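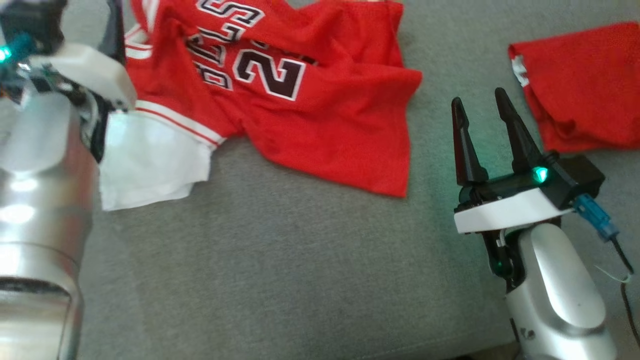
Famdale Robotics Club – Two-Arm Laundry Project
Pre-session safety checklist, with comments
Date: 29/06/2020
Location: room 809
Robot: Onix (left arm and right arm)

OK = fine, go ahead. FIX = sorted out before we powered up. WATCH = safe to run, but look at it again next time.

I did this one by myself before the rest of the team came in, so the comments are all mine, and yes, I got a bit wordy. If you're doing the next one you can write a lot less!

ROOM AND FLOOR

1. Walkway clear on both sides of the robot – OK
Backpacks are on the hooks for once. Thank you, whoever moved them.

2. Floor tape visible all the way around – WATCH
The tape is peeling near the door again. I pressed it down with my shoe and it came right back up, so we need a new roll.

3. Fire extinguisher in place, tag current – OK

4. Safety glasses, one pair per person – FIX
Two pairs were so scratched I couldn't read the whiteboard through them. I put them in the broken bin and took new ones from the cabinet.

POWER AND STOPS

5. Big red stop button cuts both arms – OK
I tested it three times, twice while the arms were moving slowly and once while they were holding still. Both arms stopped each time. Please do the moving test too, even if you're in a hurry (I know, I know, it takes forever to start up again).

6. Second stop button, by the laptop – OK
Works, but it had slid behind the monitor. It lives on the LEFT of the keyboard, where your hand can find it without looking.

7. Power strip off the floor and not overloaded – FIX
Somebody had a phone charger and a desk fan plugged into the robot's strip. Robot only on that one, please! The fan is on the wall outlet now.

8. Battery backup light green – OK

ARMS AND GRIPPERS

9. Mounting bolts tight, both arms – OK
I went around with the hex key and nothing moved. The little Jakham torque wrench is still missing from drawer 31, so this was by feel. If you took it home by accident, no hard feelings, just bring it back.

10. Gripper fingers straight and not chipped – OK
I ran a cotton ball along the edges to see if it would snag, and it didn't. Snags matter a lot to us with mesh fabric, which catches on everything.

11. Cables have slack through the full reach – WATCH
Fine at normal reach. When I took the right arm way out to the side, the cable got tighter than I like. Stay inside the practice zone and it's no problem.

12. Grip force set to the cloth setting – FIX
It was still on the setting from the block-stacking day, which is much too strong. I changed it back and wrote the number on the whiteboard.

13. Speed limit on, 21 percent or lower – OK
We run at 19 with the sports clothes. I know the Takagi Cup demo will need to be faster, but we can talk about that when the folds stop looking like pretzels.

WORK SURFACE AND CLOTHES

14. Gray surface flat, no pins or clips left on it – OK
I found one safety pin last week, so now I sweep the whole thing with my palm, slowly.

15. Pockets empty, drawstrings tucked in – OK
Shorts are the ones to check here. A loose string can wrap around a finger before you've noticed it.

16. Clothes well away from the arm joints before homing – OK
The jersey likes to creep toward the left arm as we practice. Stop, pull it back to the middle by hand, then start again. Hands in only when the arms are stopped!

PEOPLE

17. One person on the stop button the entire time – OK
That person does nothing else. No notes, no snacks, no filming.

18. Long hair tied back, sleeves up, no lanyards – OK
There's a box of hair ties on the shelf, take one and keep it.

Result: cleared to run at low speed.

To do before the next session: buy floor tape, find the torque wrench, add a longer cable for the right arm to the parts order. I'll do the tape if somebody else does the order form – the login is in the club binder.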